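About Us

Hi, I'm Willy Van Hecke, and I run Granberg, a small shop that helps other small shops figure out which jobs a robot arm can take over and which ones it should leave alone. I started out fixing packing machines in a rented garage, and I still have the same toolbox (and most of the same wrenches!). We moved into our current building with 2,540 square feet of floor, a loading door that sticks, and a coffee maker we're all very fond of.

Every July we open the doors for a day and let people come look over our shoulders. Last time we had 248 visitors, which was a lot for one parking lot — the bakery next door was very kind about it. Folks wander in from ten in the morning, and the drawer demo is always where they end up standing the longest.

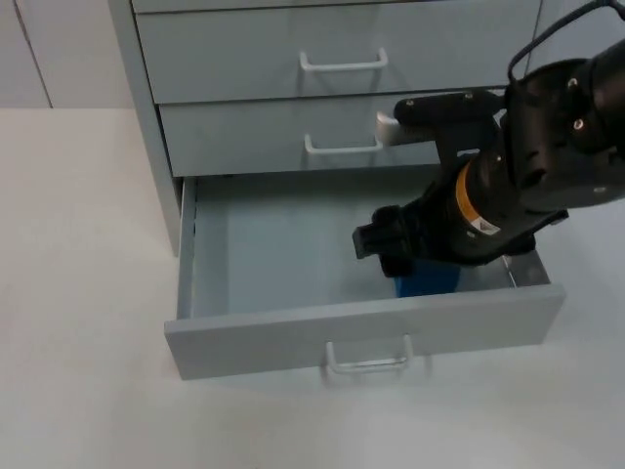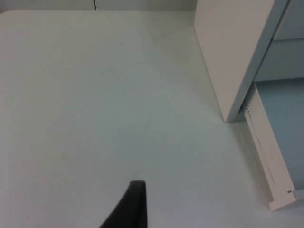
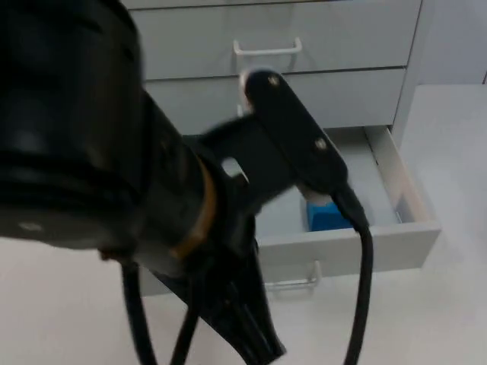
People ask me all the time why we don't show off something bigger. Well, most of our customers don't build cars. They run stockrooms, repair counters and school labs, and their days are full of little chores like opening a drawer and dealing with what's inside. So we work with a plain gray cabinet with white bar handles and one bright blue block down in the bottom drawer, and a visitor can see right away what the arm has to reach for. Kids love it, and so do the retired machinists, who ask much harder questions than I do!

Our two main services are Gorik, which is our planning package for shops buying their first arm, and Rida, our training course for the people who'll work beside it. Rida has had 83 graduates so far, and I've shaken hands with every one of them. If you can't make the open day, call ahead and come by some afternoon. Bring a part from your own shelf if you like — we enjoy talking through how an arm might pick it up, and I'll put the coffee on.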